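Can robots do real chores yet? (home or shop, both welcome)
Home Automation & Tinkering > General talk

plumbbob_456
I'll start because I have been grinning about this all week. My sister-in-law got one of the Gutiretti laundry folders and I spent most of Sunday feeding it T-shirts like a kid at a petting zoo. It folds! Slowly, and it hates anything with a hood, but I put in a basket of 25 shirts and went off and made lunch. Two came back as lumps. The rest were neater than mine. So my question to everybody is, how close are we really? I say very close.

marrowfat
Define chore. A folder that takes T-shirts is a T-shirt machine. My chore is "laundry," and that includes finding the sock inside the duvet cover, reading the tag on the sweater and deciding the towel can go another day.

plumbbob_456
Sure, but my dishwasher doesn't clear the table either and I wouldn't give it back!

gravel_and_tea
We have a Sokol floor mopper at the shop (small engine repair, lots of oil). It does a great job on open floor. It has also eaten a shop rag, a zip tie and most of a parts diagram. I pick up before it runs and it mops better than I ever did. Worth it to me, but picking up is the part I always hated.

Quillfeather
marrowfat has a point about the judgment part, but I think you're all looking at the wrong rooms. Homes are the hard case. Everything is soft and nothing is where it was yesterday. Bench work is where it gets exciting. Same table, same fixtures, same kind of object over and over.

marrowfat
Same kind of object, if you're building new. Repair is another story. Every machine that comes in has been opened by somebody's uncle.

Quillfeather
Ha, fair. Taking things apart is exactly what I'm playing with though, so let me make my case. I've been following the Heltach teardown project, old desktops mostly, and I love it. Side panel, memory, drives, cards, in that sort of order. Think about what's in there for a gripper to deal with. RAM wants the clips opened and then a straight pull. Drives on plastic rails are easy if you can squeeze both sides evenly. Cables are the nightmare, they flop, and they're always lying across the thing you want. A person brushes them aside without thinking.

This sort of job, an old Dell tower on its side with the panel off and the arm coming in over the board:
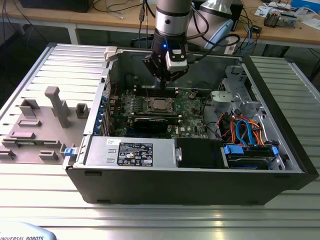 Driftless is not convinced and would put the cables first on the list of reasons: a loose SATA lead has no fixed shape, so any plan you made ten seconds ago is already wrong. Same problem as the hoodie in the folder, and the same problem as the rag in the mopper. Until soft stuff is solved, there's always going to be a person standing next to the machine.

Quillfeather
I'm ok with a person standing next to it! I'd happily be that person. Let me route the cables out of the way and let the arm do the pulling and sorting. I did 7 towers by hand one evening and my thumbs were done.

gravel_and_tea
Question from the oily end of the room, how does it know how hard to pull? I've snapped enough old plastic tabs to know they get brittle, and I only know it by feel.

Quillfeather
Force sensing at the wrist is the usual answer. You set a limit and it backs off if it goes over. Does it feel what you feel? No. But it also doesn't get annoyed and yank.

marrowfat
OK, that last one got me. I have yanked.
Still, my standard stands. Call me when one machine can do 2 chores that have nothing in common without somebody swapping the hand and loading a new program. Everything in this thread does one thing.

plumbbob_456
One thing each is how my whole kitchen works and I love my kitchen. Has anyone tried the Plever, by the way? The window one. My neighbor swears by it, but his windows have no frames to speak of and mine are all little panes.

gravel_and_tea
Little panes, don't bother. It spent longer turning around than wiping at my mom's place. Big glass door, fantastic.

plumbbob_456
Well, I do have one big glass door...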